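Tavares Tables and Tops
Tables > Tops and work surfaces > Bretelwood

Bretelwood Marble-Pattern Tabletop, White and Gray
Item status: in stock, ships flat
Page last changed: Friday, November 29, 2019

We put off listing this top for a while. The Bretelwood catalog calls it "the timeless elegance of marble for every room," and we have read that sentence on enough tabletops to be tired of it. What you get is a flat surface with a white and gray veined pattern and a thin metal edge down the left and right sides. It looks good in a plain room. Whether it is timeless we will leave to the catalog.

Pattern
White with gray veining. If you are hoping for the depth of a real slab, go look at a real slab before you order. The veining differs between batches, so two tops bought months apart may not look like a pair, whatever the leaflet says about "seamless matching." Ordering more than one? Put them on the same order and tell us in the comments box. We pull them from the same batch when we can.

It sits most comfortably against pale gray walls. Against cream or yellow paint the white goes a little blue, and we have had returns over that.

Edges
Thin metal on the two short sides. The maker describes the trim as "impact proof." We don't. A dropped pan will dent it, and a dent in thin metal stays there. It does keep the corners from chipping in normal use, and it wipes clean without trapping crumbs, which is more than we can say for the rubber trim on the old Adent top.

Heat and stains
Bretelwood claims the surface will take 1,000 wipe-downs with no change in finish. We asked how that was tested and got the same brochure back. Our own display top has been out since August and still looks fine, with one faint ring from a coffee mug that will not come up. Use a trivet. Don't use bleach or scouring powder. The brochure says you can put hot cookware straight on it, and we won't back you up if you try.

Legs and frame
Not included, although the photo on the box suggests otherwise. The top fits the Kovdale steel frame and the older Adent frame. The Adent frame needs washers under the rear brackets or the top will rock. It comes with 8 screws. Check that they are all in the bag before you start.

Wire baskets and racks
Bare wire ends will scratch the finish if you drag them across it. Stick felt pads on the feet or lift the thing when you move it.

Who should skip it
Anyone rolling out dough every day, anyone who wants a cutting surface, and anyone who expects it to fool a guest up close. For a side table, a craft corner or a bench against a wall, it does the job at a fair price.

Returns
Returns are open for 13 days if the top is unused and still has its corner guards. The maker's warranty runs 3 years and leaves out scratches, stains and heat marks, so read it before you count on it.

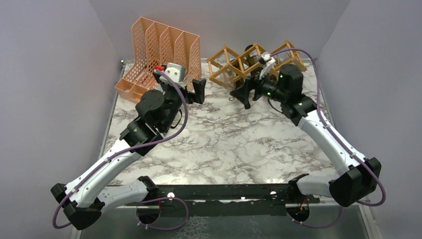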